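Project report: Why do people stop using the Brultdale bus?

Word limit 2,000, this is well under, the rest is in the appendix with the raw tables.

1. What I wanted to find out

Brultdale has two bus routes. One goes to Cendmont by the main road, the other goes the long way past the hospital. Both are run by Clotano. My question was why people who live near a stop, and used to take the bus, have gone over to lifts or walking. Original title was "Is the bus dying?" but my tutor said that was a newspaper headline. Fair enough.

2. Method

Paper questionnaire, 40 people. Handed out at the market, the library and outside the Nouri bakery where the Cendmont bus stops. Also sat at the bakery stop for a whole morning and wrote down when each bus came against the printed timetable. I did the same at the hospital stop in the afternoon — less useful, it rained and I missed some going the other way because I was under the wrong shelter.

Questions were mostly tick boxes with one open question at the end ("What would get you back on the bus?"). Should of put the open question first. By the end people were writing one word or leaving it blank.

3. Results

Price came up less than I expected. I'd put it as the first tick box so if anything it should have been ticked more. The big one was the gap between buses. On the main road route it's 30 minutes on the timetable, and people said they could live with that if the bus turned up. If one doesn't come you are standing there for an hour, and after that happens a couple of times you ask your brother for a lift.

Second was the last bus home. The last one out of Cendmont leaves before the late shift at the shops finishes. Several people who work there said they get the bus in and then pay for a taxi back, which eats up most of the last hour's pay. One had swapped to a job closer to home and put that down to the bus.

Older people ticked "no seat at the stop" a lot. The hospital stop has a shelter but the bench was taken out and only the bolts are left. The bakery stop never had one, people lean on the window ledge.

Hardly any complaints about drivers. Two people wrote nice things about them without being asked.

From the timing: buses in the morning were mostly late, not missing. The early ones were the real problem. A bus that leaves before its time is worse than a late one, because you've done everything right and its still gone. I saw this happen to a woman with a pushchair who was just crossing the road.

4. Problems with the project

Small sample and all from people who were out in the middle of the day. Nobody under 16 filled it in as I didn't have the permission form sorted in time. People at a bus stop are people who still use the bus, so the bakery answers pull the results one way. I tried to make up for it with the market ones, but didn't write on the sheets which place they came from until half way through. Would fix this first if I did it again.

Also asked Clotano for their passenger numbers and got an automatic reply in May, nothing after.

5. What I think should happen

Put the bench back. Cheap, quick, people asked for it.
One later bus from Cendmont, even just at the end of the week.
Drivers to wait at the bakery stop until the printed time if they are early.
A number to text to find out if the bus is coming — the sign at the stop has one but it's so faded you can't read the last digits.

A new route would be nice but I don't think the answers support it. Most wanted the old one to work properly.

Appendix with tables and the blank questionnaire is stapled on the back of the printed copy.

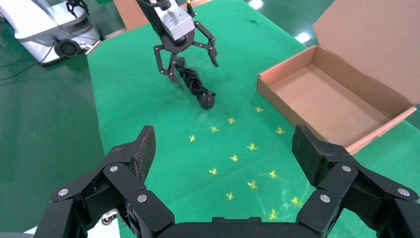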